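Recipes Should Give Weights First

19/12/2023

I cook from recipe sites most nights, and I have stopped using any that measure flour only in cups. A cup of flour is whatever the person holding the cup makes of it. Scoop it straight from the bag and you get a heavy cup. Spoon it in and you get a light one. The same muffin recipe then comes out dry in one kitchen and fine in the next, and the reader takes the blame.

Matance, the site I use for bread, switched to grams last January. I had made their seeded loaf three times before that and got three different loaves. With the new version I have had the same loaf every time. The Bralura newsletter still prints cups and says its readers prefer them. I think its readers have never been offered anything else.

A kitchen scale costs less than a decent frying pan and saves washing two or three measuring cups.
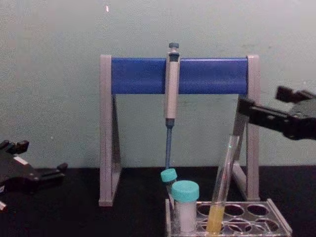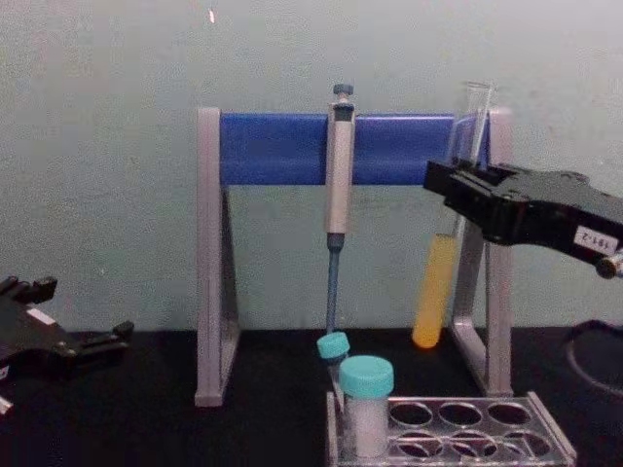
Not everyone agrees. Rajput wrote to me that a pot of soup has never needed a scale, and that putting grams next to every carrot scares off people who are just learning to cook. The letter went on to say that a grandmother's handful was good enough for dinner.

I accept that for soup. Nobody should weigh a carrot. But baking is a different job, and so is anything with yeast, gelatin or a lot of salt. Sites can print the weight first and put the cups in parentheses after it. It takes up half a line.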